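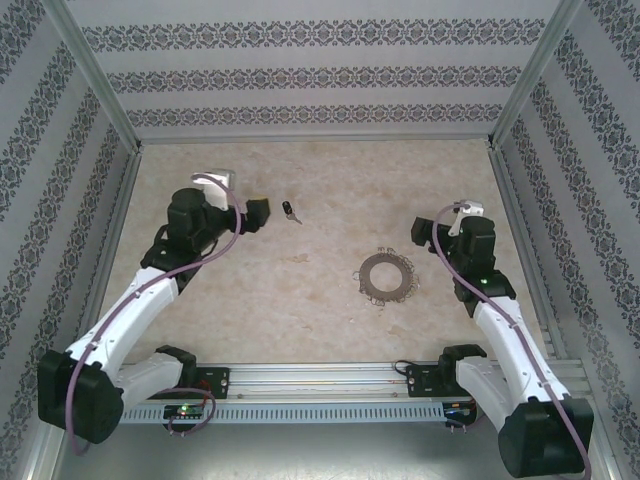 Wallpaper Seams and Dry Rooms: Karla Arellano on Paste

Karla Arellano has hung paper for Bellimden, a small interior contractor, long enough to distrust most advice printed on a paste tub. Her subject on Thursday was indoor humidity.

"Paper expands when it takes up paste and shrinks when it dries," she said. "If the room is at 57 percent humidity the shrinkage is slow. With the heating on in November it is fast, and the seams open."

Her practice is to turn the heating down the night before and leave it down for two days after. Each strip is booked, paste side in, for the same length of time. "Time every strip. If one soaks longer, it ends up wider than its neighbor and the pattern drifts."

Banded patterns show drift most. Arellano plumbs the first strip with a laser and measures down from the ceiling only once. "Ceilings are not level. Pick a line and hold it."

On corners she is brief. She wraps a narrow margin onto the second wall, cuts, and overlaps the next strip. Sơn Tôn, who trained with her, prefers a butt joint. "His look better on the first day," she said. "I go back after a winter."

Related
Lining paper over old plaster
Hạnh Lò on stripping vinyl
Choosing a seam roller

56 shares | 2 comments
Contact | © Bellimden | Back to top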